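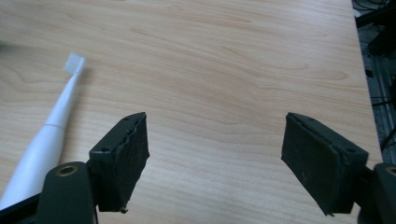
参加朋友的婚礼，伴娘裙外面到底能不能加一件自己的小外套？
先问新娘，她点头就可以加，颜色挑比裙子浅一号的，料子要薄，长度到腰线为止，别盖住裙子最好看的那一段。

这个问题我自己纠结了快两个星期，今天总算有了答案，赶紧记下来，免得过几天又忘了当时是怎么想的。

事情是这样的，婚礼定在十月，地点在Mekcombe，一个靠水的小镇，听说傍晚风特别大。新娘给我们几个选的是雾蓝色的吊带长裙，缎面，后背开得很低，穿上是真好看，可是我这个人怕冷啊！光想想在草坪上站着等仪式，我的胳膊就开始起鸡皮疙瘩。

上午先去了Jollen，就是街角二楼那家专做礼服的店。裙子第一次改好了，腰那里收得刚刚好，吃完午饭再穿可能就不是刚刚好了（所以我特意没吃早饭，这个做法我自己也不太赞成）。裙摆还是长。店员让我把当天要穿的鞋带来，我带是带了，可是带的是那双银色平底的，她看了一眼问我确定不穿高跟？我说草坪呀，细跟一踩一个洞。她想了想说也对，那就再剪短一点，重新别了一圈针。改裙摆收了191块，比我预想的便宜，心里一高兴，就开始看外套了，钱就是这么没的。

试的第一件是白色蕾丝短罩衫，袖子到手肘，挂着的时候仙气飘飘，穿上以后像我妈的桌布。第二件是灰色羊绒的，暖和得不想脱，可是跟缎面放在一起总觉得一个在上班一个在度假。第三件是一条宽披肩，银灰色的纱，700块，摸起来滑溜溜的，披上转个圈确实有点电影里的意思，但是一抬手就掉，一抬手就掉，我还要帮新娘捧花、递戒指、拎裙摆呢，哪有第三只手去管它。店员说可以在肩膀上别个胸针固定，我怕把缎子扎出洞来，算了。

从Jollen出来饿得走不动，吃了一碗牛肉粉，汤都喝光了，然后晃到Nirnbridge那边的旧衣市集。本来只想随便看看，结果在一个叫Phí的小摊上看到一件浅蓝色真丝短外套，没有领子，前面一颗包布扣，长度正正好好到腰！摊主说是别人定做后只穿过一次的，里衬是同色的，针脚很细，我翻来覆去看了好久，只在左边袖口里面找到一小块淡淡的印子，外面完全看不出来。标价211，我厚着脸皮讲价，她便宜了我10块，还送了一个布衣袋。讲价这件事我一直不拿手，今天居然成功了，走路都带风。

回家第一件事就是把裙子的照片和外套摆在一起拍给新娘看。发出去以后我抱着手机在屋里走来走去，生怕她说不行，毕竟是她的婚礼，照片要看一辈子的。过了一会儿她回我一长串感叹号，说好看，还问我那个摊子还有没有别的颜色，她想给自己找一件晚宴换装时穿的。我说改天陪你去，不过你得请我喝奶茶。

后来又聊到首饰。她的意思是大家不用统一，但都走银色，耳环小一点，脖子上可以空着，因为裙子是吊带，锁骨那里本来就够看了。我有一对小珍珠耳钉，托是银的，应该能过关。头发呢，我想低低地盘一个髻，风大也不怕，她说随便留两缕下来会柔和一些，我的刘海正在半长不短的尴尬期，到十月也不知道能长到哪里，到时候再说吧。

包还没定。手拿包好看可是占手，链条包又怕把真丝磨起毛，我翻了翻柜子，有一只黑色的小绒布包，冬天味太重了。也许什么都不拿，手机塞给坐在宾客席的人保管？还要放口红、纸巾、创可贴，唉，礼服为什么就不能有口袋呢！

晚上把真丝外套翻过来挂在窗边透气，袖口那块印子我没敢乱洗，准备送去店里问问。真丝这东西我以前吃过亏，有一条绿裙子就是自己拿热水泡坏的，颜色花成一片，到现在都舍不得扔，塞在衣柜最底下。

下次去Jollen取裙子是下午三点，要记得带上外套一起试，看看后背会不会鼓起来，还要记得穿无痕内衣，今天那条带子在镜子里明晃晃的，我自己看着都着急。对了，丝袜也要买，肤色的，买两双，我一定会勾破一双。

十一点半了，脚好酸，泡个脚就睡。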